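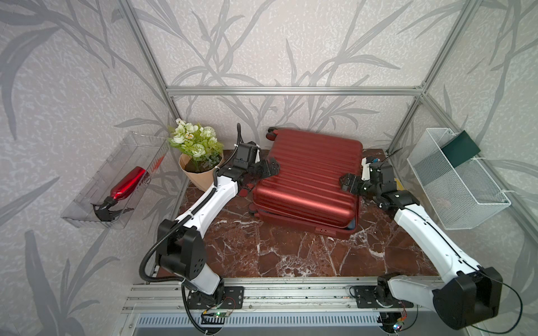 Fig. 1. Both grippers against the suitcase, one at a corner, one at the side.

Unit 6: Learning two-arm tasks from demonstration

My favorite result of the term! Vlachopoulos trained one policy for both arms on 464 demonstrations, then ran 100 test trials. Predicting short chunks of motion – for both arms together – beat predicting single steps by a wide margin. 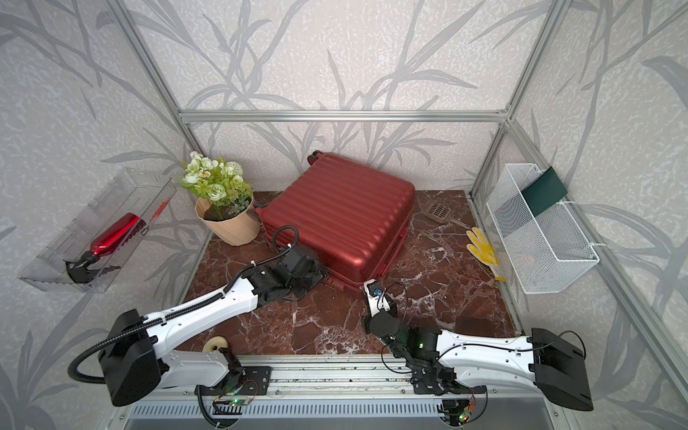 Fig. 2. Grippers low, near the suitcase's lower edge.

For April: read the Vrettos paper and sketch how you would choose the chunk length.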